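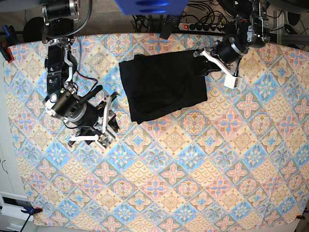

Folding, Xolani Dlamini argues, should be taught before washing, on the grounds that most wear on a stored garment comes from the crease and very little from the machine. The course at Clininmont adopted that order, and this textbook keeps it.

Chapter 2
Folding Dark Fabrics on a Covered Table

2.1 Scope

This chapter covers the flat folding of dark garments and towels on a table with a cloth cover. Hanging storage is treated in Chapter 5. The term "fold packet" means a garment reduced to a rectangle that holds its shape when set down. The term "long edge" means the longer side of the garment when it is laid out in full.

2.2 The work surface

A cover on the table serves two purposes. It keeps the fabric from sliding, and it gives contrast. Lint, loose threads and uneven edges on black fabric are easier to find against a pale ground. A repeating print also supplies reference lines. On a diagonal grid, the long edge is set along a row of points, and any drift is read against the next row.

Wrinkles in the cover should be smoothed toward the near edge of the table before work starts. A ridge under the garment will transfer to the fold.
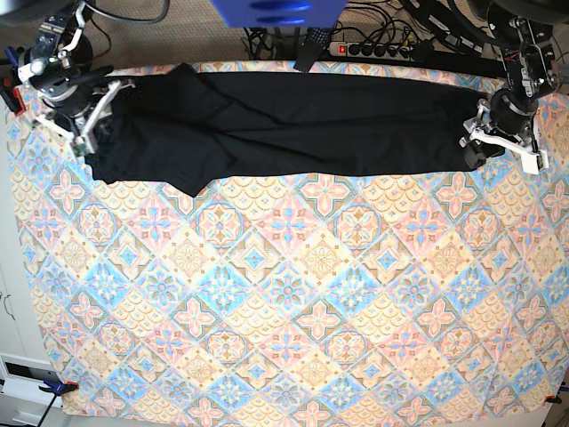 Figure 2.1 Black garment laid lengthwise on a tile-print cover, lower edge not yet even.

2.3 Squaring the long edge

Hold the garment at both ends and apply light tension along its length. Straighten the upper edge first. Flaps that drop below the lower edge are turned back by hand, then the diagonal creases are worked out from the middle toward the ends. Knit fabrics take less tension than woven ones. The Szűcs method, described in Section 2.6, reverses this sequence for garments with an elastic waist.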